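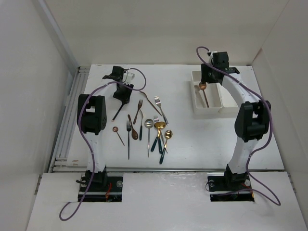
The Creek Does Not Care About Your Consent Agreement

Every few years our county gets a pollution settlement, and every time we are told it is a win. The latest one involves the Vivgate rendering plant and the stretch of Kinyua Creek that runs from its outfall down to the county road bridge. The company agreed to pay $241,000. It admitted to nothing. It promised to do better, and the state's press release called the outcome "strong and fair."

I have read the agreement, all 21 pages of it, and I would like to know which part was strong.

Start with the money. Of the $241,000, the larger share is suspended. That word does a lot of work in environmental enforcement. It means Vivgate keeps the money as long as it meets a list of conditions, and the conditions are mostly things its permit already required. The plant must sample its discharge. It must report the results. It must keep its holding pond below the marked line. A driver who gets caught speeding doesn't usually have the ticket waived on a promise to obey the speed limit, but I suppose a driver doesn't bring outside counsel.

Then there is the timeline. The first complaint came from Beatrice Muli, who rents pasture below the outfall and whose cattle stopped drinking at the crossing. She called the state hotline in March. She called again when the water went gray and smelled, in her words, like a dumpster behind a butcher shop. An inspector came out, took samples, and left. After that she got a case number and a great deal of silence. By the time the agreement was signed, 356 days had gone by, and she had been hauling water for most of them.

Nothing in the 21 pages mentions her. I looked. She isn't a party, so she isn't owed anything, and if she wants to be paid for the hauling she can hire a lawyer and sue on her own. The state's lawyers would tell you this is how the law is built, and they would be right. I'd only point out that the law was built by people, and that very few of them water cattle out of Kinyua Creek.

The defenders of the deal make two arguments, and I'll try to give both a fair hearing.

The first is that trials are slow and risky. Ernő Vincze, who spent a long career on the regulatory side before he retired up the valley, put it to me this way over his kitchen table: a settlement you can enforce tomorrow beats a verdict you might lose in three years. He has seen good cases fall apart because a sample bottle sat too long in a warm truck. I believe him. What I don't believe is that the only two choices are a courtroom war and a suspended penalty. Somewhere between those lies a settlement where the company pays the whole amount, on a date, and the money goes to the creek it damaged. As it stands, the part Vivgate does pay goes to the state's general fund, where it will do as much for the trout as it does for highway paint.

The second argument is jobs. It always gets made, and it always gets made by someone who isn't looking for one at the plant. I don't want Vivgate to close. Farms in this county need somewhere to send dead stock and trimmings, and if the plant shut down we would have a different mess, probably in somebody's back gully. But I've yet to see anyone show the arithmetic by which paying a penalty in full shuts the doors. The company found the money for a new office wing last summer. It found the money for the sponsor's banner at the fair.

What bothers me more than the money is the monitoring. Under the agreement, Vivgate will hire a consultant to watch its discharge. Vivgate picks the consultant and pays the consultant. The name that has come up is Skernix, a firm that already writes the plant's annual reports – the same reports that found nothing wrong in the year the creek turned gray. Maybe Skernix does careful work. I have no evidence that it doesn't. But if I were grading my own homework, I would at least expect the teacher to ask for a second opinion.

Salim Minja thinks I'm being too hard on this point. He runs a small water testing outfit and says most consultants would sooner lose a client than fake a number, because a faked number can end a business. I take that seriously. Still, nobody has to fake a number to get a pleasant result. You can sample in the morning when the plant discharges in the afternoon. You can sample after a good rain. You can write "within seasonal variation" and go home. The agreement requires 2 samples a month and leaves the hour and the day to the company's choosing. Anybody who has ever cleaned the house before the in-laws arrived can see the weakness there.

The state could fix that cheaply. A continuous probe below the outfall, with readings posted where the public can find them, would settle most of the arguments we have been having. Janaína Cavalcanti raised this at the public comment session and was told that the department was "exploring options." She asked which options. The man at the front table said he would get back to her. She has his card, and that is all she has.

They did something closer to this in the Dovau district, after the tannery spill there. The residents pushed for a probe and a public log, and the settlement included both. I wouldn't call Dovau a miracle. The log goes down now and then, and the tannery has grumbled about every reading above the line. But when people there argue about the river they are arguing over the same set of numbers, and we can't say as much.

I should be fair to the inspectors too. Tumaini Obura, who covers our end of the state, has more permits on her desk than any one person could visit in a year, and she has been decent to everyone who has called her. She didn't write this agreement. When a department is short of field staff and long on case files, it settles, and it settles on the terms it can get quickly. The legislature knows this. It has cut the field budget and then given speeches about clean water, sometimes in the same week. If you want to be angry with somebody, start there.

Some of my neighbors say that a headline is punishment enough, and that no company wants its name in the paper next to the word "effluent." I used to think so. Vivgate's name was in the paper the last time as well, over the broken pond liner, and that settlement also had a suspended portion and a promise. I went back and read it. Whole paragraphs in the new agreement are the same as in the old one, right down to a misplaced comma in the section on "corrective measures." The people who drafted it didn't think the first version had failed, or they didn't check.

The agreement still needs a judge's signature, and written comments are open until the end of the month. Mine asks for three changes: collect the full penalty and spend it on the creek, have the state choose the monitor and send the bill to the company, and put a probe below the outfall. I don't expect to get all of them. I have been to enough of these hearings to know how the folders look when the officials walk in, already closed, with the tabs in order.

Beatrice Muli is sending a comment as well. She is attaching her receipts for the water.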